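Milleo Guvstead folding table

A plain white table for workrooms, halls and spare bedrooms. The top wipes clean with a damp cloth and the legs fold flat for storage. Safe load 15 kg per shelf bracket, sold separately.
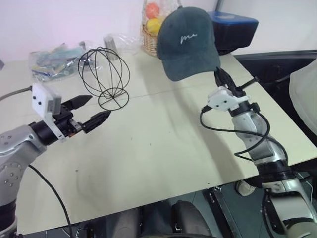

Delivery

Orders leave our Endach warehouse within 7 working days. Delivery is free on orders over £600.

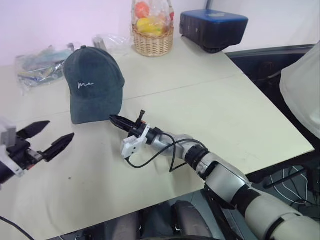

Returns are accepted if the table is unused and in its original box. Spare feet come in packs of 2. Prices last changed in September 2022.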